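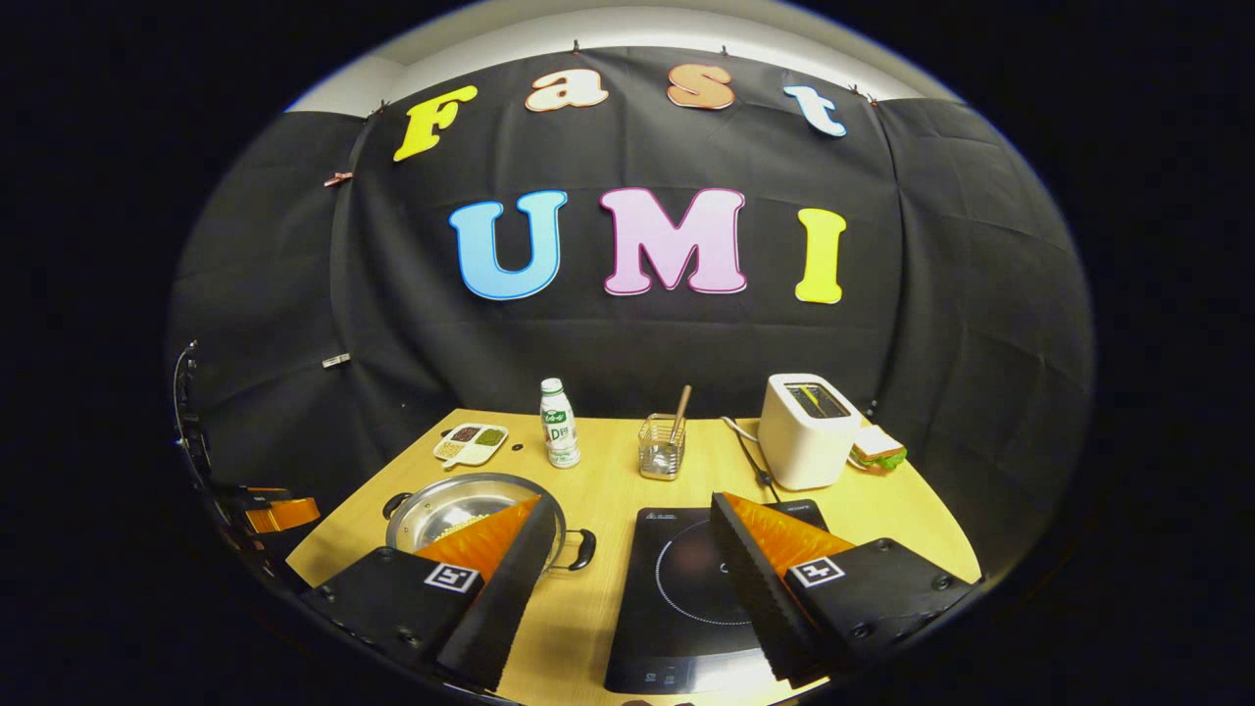 Week 2: The reluctant hero and the first act

Hi all, Hiwot Kumsa again. These are my notes from the February session, tidied up a little (only a little, sorry!).

We watched the opening of Clumach, which I love more than it deserves. A toll collector named Jodumel finds a glove that lets her stop falling things, and she spends the first half hour trying to give it back. Look at how long the script lets her say no! Her boss asks, her brother asks, a bus goes off a bridge, and she still puts the glove in a drawer.

Terms to know

Inciting event: the thing that breaks the ordinary day. I'd say it's the bus. A few of you argued for the glove, and I can live with that.

Refusal: the hero turns the job down. It works best when her reasons are good ones, and Jodumel has rent to pay.

Threshold: the point where she can't go home again. Watch for the shot of the toll booth with its light off.

Compare it with Trokimell, where the hero says yes in 2 minutes flat and we hardly know him by the time the city starts shaking. Fun movie, great villain, but I never worried about the guy.

For next time

Read pages 107 to 171 in the course pack (skip the bit on box office, it's dull). Then write one page on a refusal scene from any superhero film you like, and bring a printed copy to class.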